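Are Gifty Amoah and Ruby-Lee Paewai Still Speaking? A Source Says Mostly

Fans of the dating show Callden have spent April asking one question: did runner-up Gifty Amoah really unfollow winner Ruby-Lee Paewai, or did her thumb slip? Amoah, a former weather presenter, has now offered an answer, which is that she unfollowed a lot of people that night.
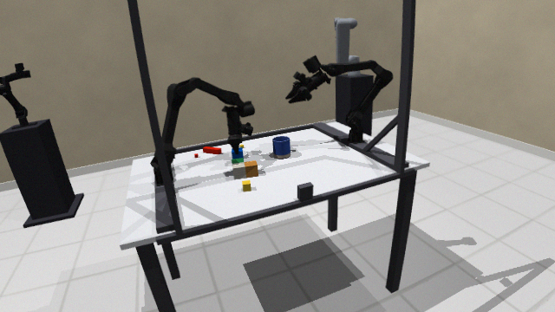 The pair became close during the show's second season, when they shared a bedroom, a hairdryer and, for 4 episodes, a boyfriend. The boyfriend has since moved to Ngata to sell boats. Both women have wished him well in posts that went up within the same minute and used the same sunset.

Trouble started at the launch party for Dralico, Paewai's perfume. Amoah was on the guest list but left before the speeches. Her fans say she had an early flight. Paewai's fans, who had found 162 photos from the evening by breakfast, say she had time to stop for fries.
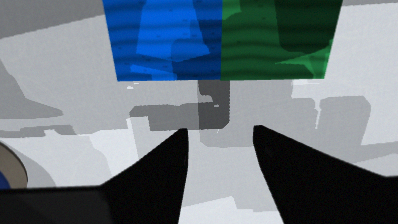
Paewai addressed the matter on the Grindetti podcast, in an interview that ran to 277 minutes and touched on the friendship near the end. "I have nothing but love for Gifty," she said, and then asked if they could talk about the perfume again.

Amoah replied with a single candle emoji. It drew up to 1000 comments in an hour – most of them from people wanting to know what the candle meant.
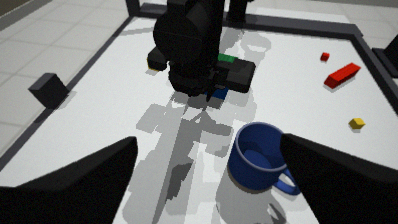 Both are expected back for the Callden reunion special, where the seating plan is said to be on its third draft. Paewai has asked for the end of the couch. So has Amoah.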